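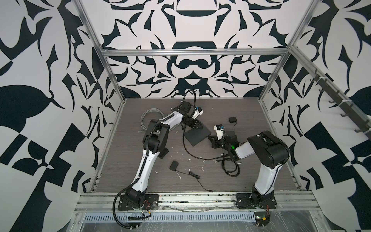 If you've read my earlier pages on setting up a pair of arms, you'll know I have a soft spot for dull household jobs, and there can't be many duller than plugging a network cable into a router. It makes a lovely research task all the same. The plug is small, the cable has opinions of its own, and the socket only accepts things one way up. This page goes through how we record demonstrations for it in the Galtasel project, from laying out the table to deciding which recordings to keep, and I hope it saves you a few of the afternoons it cost us.

I'm assuming you already have two arms that can be driven by hand, a camera looking at the table and one at each wrist, and some way of recording them all together. We use a little tool of our own called Westik, but anything that stamps the pictures and the joint positions with the same clock will do nicely.

Setting out the table

Start with the router. Lay it flat in the middle, somewhere both grippers can get to without either arm being stretched out straight (a straight arm is a wobbly arm when you come to push). Then put out the power adapter and whatever cables belong to the job. Please don't tidy the cables into perfect coils every time! We did that for the whole of our first set and ended up with a policy that was very good at perfect coils and hopeless at anything else.

Between recordings, move things. Turn the router a bit, swap the cable to the other side, let the loops fall where they like. We keep a sheet of starting layouts by the keyboard and work down it, so that the person driving isn't the one choosing. Left to ourselves we all drift back to the layout we find easiest.

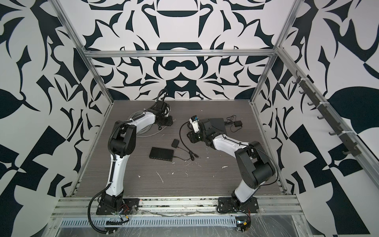 Network box, power adapter and cables on the table, with both arms on the front rail.

A word on walls. We line the sides and back with bold patterned panels, and I'm often asked whether they confuse the learning. In our hands they haven't. They do keep people and coats from wandering through the background, and that was reason enough for us. Plain panels would be a perfectly sensible choice too.

Recording a demonstration

1. Bring both arms to your usual resting pose and check all the camera views before you press record. It sounds fussy, I know, but I once recorded a whole morning with one wrist camera frozen.

2. Use one arm to steady the router, well away from the sockets, and the other to pick up the cable. Take hold just behind the plug. Too far back and the plug droops and swings about, too close and your fingers bump the casing before the plug is home.

3. Stop for a moment just short of the socket. I mean a proper pause, long enough to look at the wrist view and see which way up the plug is. These little pauses used to get trimmed out of our data as wasted time, and our results got noticeably worse when they were.

4. Go in slowly and in line with the socket. If it catches, back off a little and try again, and keep recording while you do it.
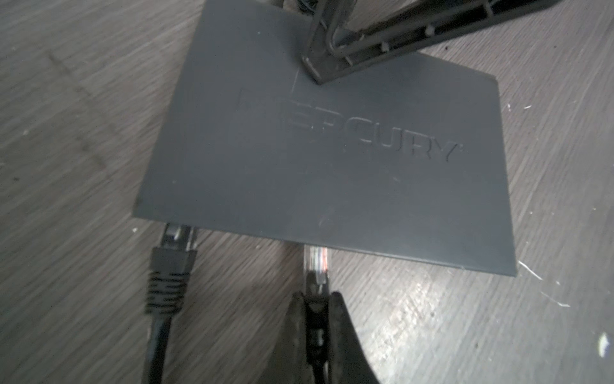 That last point deserves a bit more room. Second attempts are worth having. Our first training set was 200 demonstrations, and I'd thrown out every one with a fumble in it, very pleased with myself. The policy we trained on those would miss the socket by a whisker and then simply keep pushing, poor thing. For the next round we kept the fumbles, provided the person recovered without touching anything by hand, and the set grew to 567. The recoveries it learnt were clumsy, but they were recoveries.

Testing it fairly

Run at least 100 trials, using layouts that never appeared in the recordings, and write down where each one failed as well as whether it did. Our headings are grasp, approach, wrong way up, and didn't seat. Most of our trouble is still in the last two. Give the plug a gentle tug at the end of each trial - a plug can look seated on every camera and slide straight out again.

I'll put up a separate page in November on the Masri controller settings, which have grown rather too long to squeeze in at the bottom of this one.

Contact Carkonwood | © Carkonwood, all rights reserved | Back to top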